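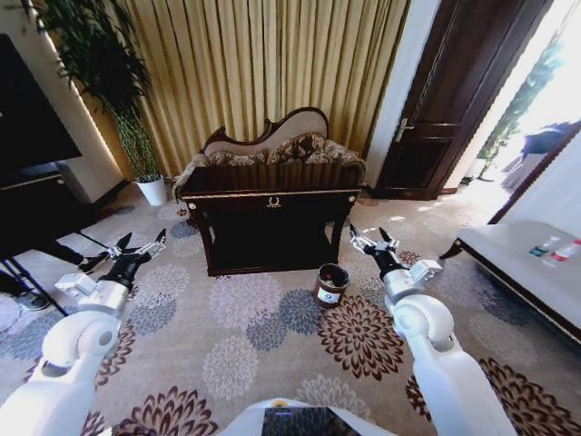
Figure 5. Head-camera view at Plumdale. The small container sits on the carpet between the two open grippers, with the bench behind it.

5.2 Floor pickup in a furnished room

The tabletop results in the previous section look good, and we would caution readers against carrying them over to a home. A table puts every object at one height, on one plain surface, within easy reach of both arms. Floors in lived-in houses offer none of this. We therefore repeated the pickup task at Plumdale, a furnished house, using the same Manole policy and no retraining. The task was to lift a small cylindrical container from the carpet and set it upright on a nearby seat (Figure 5).

A person asked to do this would hardly notice having done it. The policy completed 62 of 96 trials. On the tabletop version it had failed only 2 times in the same number of attempts. We counted a trial as complete if the container ended upright and the grippers had let go of it, a generous rule that ignores how long the robot took and what else it brushed against on the way.

Most failures came before contact. The carpet at Plumdale carries large round flower medallions, several of them in a deep burgundy-brown, and the container is a dark reddish brown. The detector often placed the target on a printed flower, and the arm then closed on nothing. Turning the container so that its white label faced the head camera helped a good deal, but a householder should not have to turn the clutter toward the robot before it can be tidied. The Donus depth filter, which its authors recommend for patterned surfaces, removed some of these errors and added others near the furniture legs.

Light was the second problem. Daylight enters from the right side of the room and washes out that part of the view. Trials run with strong sun on the carpet did worse than those run later in the day, though we did not control for this and make no claim about the size of the effect.

Brurkamow reports that its system is "ready for everyday tidying" on the strength of trials in a mock apartment with plain gray flooring. Our results do not contradict those trials — they only suggest that the floor did much of the work. Until pickup is tested on the carpets people own, we see little basis for calling the chore solved. We return to the grasp failures in Section 6.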